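Caps, Pads and Pins – Frequently Asked Questions
Fisetti Small Hardware, Virkville
Last revised 11/29/20

What sizes do the pin caps come in?
Menik caps are listed by the diameter of the pin head, not the shaft. Measure across the widest part of the head. If the result falls between two sizes, order the smaller one and warm it in your hand before fitting.

How are they packed?
Caps come in bags of 100 or 200. Pads are sold in pairs. Mixed bags are available on orders over 600 pieces and take longer to fill.

Can I fit caps over painted pins?
Yes, if the paint is fully cured. Thick paint on the rim will keep the cap from seating. Scrape the rim back to metal and try again.

What is the difference between Menik and Haslam caps?
Menik caps push on. Haslam caps have a threaded insert and need a drilled pin. The two are not interchangeable, and the part numbers overlap in places – check the name on the bag as well as the number.

Do the pads need glue?
Plain-backed pads do. Use contact cement and leave the joint alone overnight. Adhesive-backed pads go onto a clean, dry surface and should be pressed down from the center outward.

Which color should I choose?
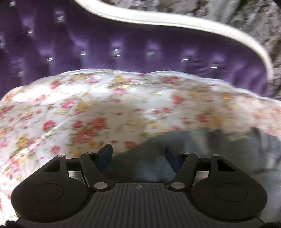

Cap color mostly matters for finding the pins again at service time. On a black assembly, light gray caps with a slight shine, like the six on these pivot pins, are easy to pick out and count. Dark blue pads are a quieter choice against black and still separate the contact faces from the arms behind them. Matching black caps are stocked in all 11 sizes, but they are slower to locate in poor light.

Do the colors match between batches?
Gray and black do. Blue can shift slightly, so order both pads of a pair together.

Can I return an opened bag?
Unused pads, yes. Caps that have been pushed on once will not grip as well the second time and cannot be returned.

When do you close for stock count?
The first week of July. Orders placed then are shipped the week after.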